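Chapter 4
The Individual Workstation

Learning aims
After reading this chapter, students should be able to sort the contents of a desk by use, plan a simple cable layout, and write a short upkeep schedule for one workstation.

Key terms: work zone, holding zone, cable run, grommet, clear-desk rule

Most office work is done within arm's reach of a chair. For this reason the desk is the first unit studied in Part Two, ahead of storage rooms and shared areas. A desk that has been in daily use for several months collects three kinds of material: equipment that is needed every day, equipment that is needed now and then, and items that belong somewhere else. Chargers, food wrappers and small bottles are common at this stage, and they tend to gather on one side while the area in front of the chair stays in use.
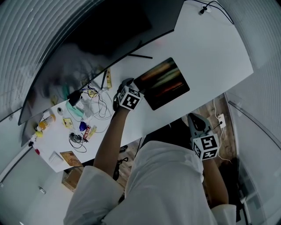
Figure 4.1 A long desk in use, with cables, chargers and small items gathered at the left.

The area directly in front of the seated person is called the work zone. It holds the monitor, the mouse pad and whatever is in hand. The remaining surface is the holding zone. Trouble begins when the holding zone has no agreed limit – items are set down there for an hour and remain for weeks.

In a survey of 211 desks at the Paltbridge offices of Drelico, Dexter Ignacio found that loose chargers and adapters were the items staff most often failed to claim. The survey form, reproduced at the end of this chapter, asks the user to name each item and state when it was last needed. Items without an answer are removed to a labeled box for one month.

Cables require separate treatment. Power and display cables should leave the desk by the shortest route, through a grommet where one is provided, and should be tied beneath the surface. A power strip may stay on top only if it is used for portable devices.

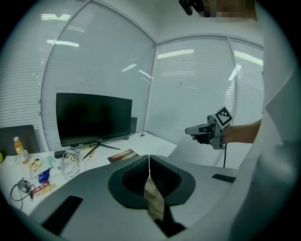 Partitioned offices place further limits on layout. Glass panels reflect ceiling lights, and a monitor set at the wrong angle will show the same glare. Blinds reduce light from outside the room but have little effect on fixtures overhead. The screen should therefore be placed and tilted with the room lights on, and checked from the normal seated position before any cables are tied.

Section 4.1 deals with sorting. Section 4.2 covers cable runs, and Section 4.3 sets out the clear-desk rule as it was adopted at Catacutan.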